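Lining a cleaner's trolley bin, the bags keep slipping

wrenmoth
Posted in May, 7:40 am
Good morning all, I hope somebody has a bit of patience for a very small problem. I look after the bins in a carpeted office at Bavham and we have the sort with a yellow lid and a black rim. The thin blue bags we order come 192 to the box and they slide down inside the minute anyone drops in something heavier than a teabag. I've tried tying a knot in the top to take up the slack, and I've tried folding a good wide cuff over the rim, and neither seems to last till dinner time.
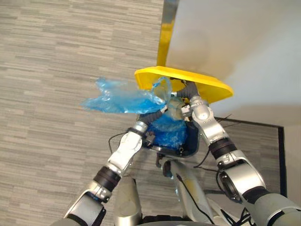 What I'd love to know is whether you put a second bag in underneath, as my old supervisor Friederike Hinrichs always did, or whether that's just throwing money away. She swore by it, bless her, but she wasn't paying for them!

pottergate
Two bags every time, my love. If the top one splits you've still got one under it and your carpet is saved. I did it for years at Wunport and never regretted it.

Tusach_Tom
Sorry, can't agree with that. It doubles your plastic, and the top bag slides about on the bottom one, so you end up with more slipping than you started with. Buy a bigger bag and knot one corner tight against the rim.

pottergate
Well, mine never slid, Tom, but I did squeeze the air out from between them first, which takes a moment and is worth the bother.

wrenmoth
Thank you both, I'll try the corner knot first and then the squeezing. Does anyone know if the Fuchs bags are any thicker?

Tusach_Tom
A little, yes. Stiffer to open with cold hands though.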